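The Last Out in Plamden

The club called him into the office at nine in the morning and told him they were letting him go. He had managed Okero for 11 seasons. The general manager had a folder on the desk and did not open it.

"You know how it is," the general manager said.

He said he did. He shook hands, because he had always told his players to shake hands, and went down to the clubhouse to get his things. There was less than he expected. A jacket, a pair of turf shoes, the lineup cards from the playoff year with a rubber band around them. The clubhouse man had already taken the name off the door.

He had won 1,023 games, counting the ones in the low minors where the bus broke down and the lights were bad. He had never won the last game of a season. Twice his team had been one win away. The second time they had a lead in the eighth, and he left his starter in for one more hitter. He still thought it was the right move. The ball had landed in the bullpen.

He drove home and mowed the lawn.

For most of that winter the phone did not ring. A radio station wanted him for an afternoon show, and he went in once and didn't care for it. In February he caught himself looking up the report dates for pitchers and catchers, and he shut the computer off and went to the hardware store for a faucet washer.

The call from Plamden came in April. It was an independent league club, eight teams, a short season that ended in September. Their manager had quit over money. The owner ran Fuchs Lumber and talked very fast.

"We're not much," the owner said. "We lost 38 last year and I think we were lucky."

"What's the ballpark like?"

"It holds water."

He took the job. His wife asked him why, and he said he didn't know what else to do in the summer. She said that was a good enough reason and helped him find the suitcase.

The ballpark did hold water. Right field was low, and after rain the grounds crew, which was a father and son, pushed it toward the foul line with squeegees. The players were kids who had been released and older men who had not accepted it. His shortstop sold phones in the off-season. His best pitcher was a left-hander everyone called Orby, who threw 80 on a good day and got by on changing speeds and being mean.

They lost the first five. He didn't hold a meeting. He moved the catcher down in the order, put the phone salesman at leadoff, and hit ground balls himself every afternoon until his hands blistered. In June they started to win some. In July they won more than they lost. The owner came down to the dugout one night and asked if he should be excited, and the manager told him to fix right field.

By the last week they were tied for first. The final game was at home, against the team they were tied with, and it rained until four o'clock. The father and son got most of the water off. There were people standing along the fence.

Orby started. He gave up a run in the first and nothing after that. Plamden tied it in the fifth on a bunt and a bad throw, and went ahead in the seventh when the first baseman, who had not had a hit in nine days, doubled into the wet part of right field and the ball stopped dead.

In the eighth Orby walked the leadoff man. The manager went out to the mound.

"I'm fine," Orby said.

"I know you are."

He looked at the hitter in the on-deck circle, a big right-hander with a short swing. He thought about the other time. It had been a cool night like this one, and the starter had said the same thing in the same voice.

"Give me the ball," he said.

Orby called him a name and gave him the ball. The reliever got a double play on his second pitch. Then he got a pop-up, and in the ninth he got three more outs, the last one a fly to right that the kid out there caught with both feet in a puddle.

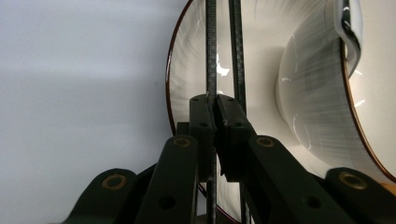
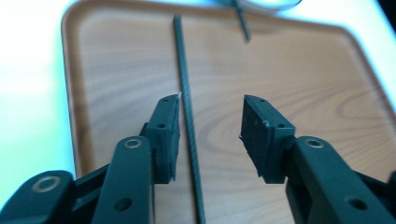
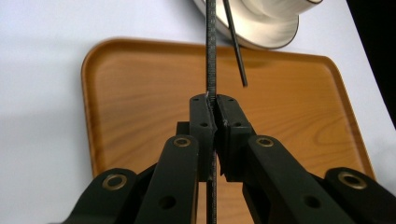 The Next Morning

He was up at six. He walked over to the park, and the gate was open. The son was raking the mound. Orby was sitting in the third row with his feet up, still in his uniform pants.

"I'd have got him," Orby said.

"Probably."

"You coming back next year?"

He said he'd have to ask his wife. Then he went down to the clubhouse to pack, and it took him longer than it had the last time.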